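Frequently Asked Questions: The Gripper Drop Fault

Last updated November 1, 2023

If you landed on this page, your simulated arm has probably let go of something it was supposed to be holding. Welcome! You are in good company. We have been chasing this fault since June, it has taught us a ton about how the Indum simulator handles contact, and we love talking about it. We have gathered the questions that come up most in our inbox so you can get back to work faster.

What is the drop fault?

The arm moves in, the fingers close on a part, the controller reports a good grasp, and then the part slides out during the lift. Sometimes it falls straight down. Sometimes it shoots sideways across the table like a bar of soap (fun to watch the first time, less fun the tenth). The controller keeps going through all of this. It carries thin air over to the bin, opens the fingers and logs a success.

That last bit is the part we worry about most. A dropped part is one problem, but a dropped part marked as delivered gets into your results and stays there.

Which setups are affected?

Any project that uses the Hamell two-finger gripper model with the default contact settings in Indum. We have seen it with round parts far more often than with boxes. If you use the Yimer suction model, you won't run into this one, although you may want to read the section on false successes anyway, as the logging code is shared.

How did you find it?

By accident! We were running a batch of 500 pick attempts overnight to test a new motion planner, and the success rate came back so high that we threw a little party in the chat. Then somebody opened the replays to grab a nice clip. In the very first one, the part never left the table. We went through the whole batch after that and found 30 attempts marked as delivered where the bin was empty at the end.

So the planner was fine, and our check was bad. We had been asking the gripper whether it was closed. We had never asked the part where it was.

What causes it?

Two things at once. The first is the friction value on the finger pads. It was copied over from an older model and was much too low for a smooth curved surface. The second is timing. The lift command went out as soon as the fingers stopped moving, before the contact solver had settled. With a box you mostly get away with that. With a cylinder, each pad touches along a very thin line, and a small push at the wrong moment is enough to roll it free.

What should I look at first?

The wrist view, from before the grasp starts. It is the quickest way to catch a bad approach, and you can learn a lot from it without opening a single log file. With the gripper open and the part still well clear of it, check that both pads are drawn in the same place on their fingers. A pad that has shifted on its finger will ruin a grasp no matter what your friction value is. Then look at how the part sits compared with the gap. Ours was up and to the right, over toward the right finger, and tilted a few degrees. If the planner doesn't correct for both of those on the way in, one finger gets there first and gives the part a shove.

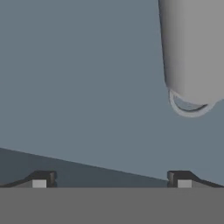 How do I fix it?

Take these in order, and run a short test after each one so you know which change helped.

1. Update the Hamell gripper model to the current version. The new pad friction is in there.
2. Open the grasp settings and add a settle delay of 11 simulation steps between close and lift. We tried shorter delays and the drops came back.
3. Turn on the part position check. The controller will then compare the height of the part before and after the lift, and stop if it hasn't gone up.
4. Run your old failing cases again with the same random seeds. New seeds can hide the problem.

Can I just squeeze harder?

We tried that too! More force makes it worse on round parts. The pads press in, the solver pushes back, and the part pops out even faster. Leave the force limit where it is until the steps above are done.

Are my old results still good?

Some of them, maybe. The log from each run saves the final position of every part, so you can recheck without running anything twice. The script in the tools folder reads those positions and prints a corrected count. It can go through up to 2,000 attempts in one pass, and you can split larger batches. If your logs were saved in compact mode, the positions aren't there, and you will need to run the batch again. Sorry about that one. Compact mode now keeps them.

Is this a safety issue on a real arm?

It can be. Friction on real pads won't match the simulator, so you may never see the same slip, but the false success can follow you straight onto hardware. A Takano arm running the old controller will move at full transfer speed whether or not it has a good hold, and a part that comes loose in mid-swing can travel a long way. Please update the controller before you run it on any real machine, keep the guard door closed, and stay on reduced speed until you have watched a full set of picks go through with the position check on.

I did all of that and parts still drop. Now what?

Send us the replay file, the seed and your grasp settings through the report form. Please include a run that worked along with the one that failed, if you have one. Odd shapes are especially welcome. We are building a test set out of everything people send in, and the stranger the part, the happier we are to get it.

Will the default settings change?

Yes. The settle delay and the position check will both be on by default in the next release. If your project needs the old timing, you can turn the delay off in the grasp settings, but the position check will stay on.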